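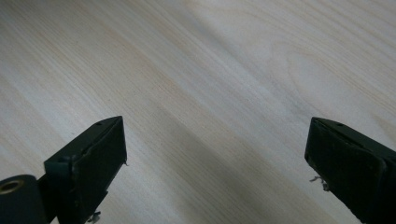 Fig. 1. Tabletop surface, pale finish, grain running diagonally.

February, 2:30 p.m. Polby workshop, bench record.

The top was inspected under side light following the second coat of Zendley matte oil. No knots or stains are apparent in the area shown. The grain is long and fine, opening into wider arcs toward one corner, and the color remains a light cream with faint tan streaks. Colleagues comparing this area with the sample board should allow for the shadow across the middle, where the wood reads grayer.

Sanding was completed at 300 grit between coats, by hand and with the grain. The long edge measures 1,663 mm and the distance between the leg centers 1,168 mm. Both figures agree with the Mansour drawing and no trimming is required.

The underside has received one coat only. A second is to be applied before the legs are fitted, with at least 4 hours allowed before the top is turned over. Felt blocks are to be used for all turning and are kept on the Nimcombe rack.

Outstanding: the front edge remains slightly sharp and should be eased with a sanding block. The supplier's sheet does not name the species and the entry in the materials register has been left open. Cloths used for oiling were laid flat outside to dry.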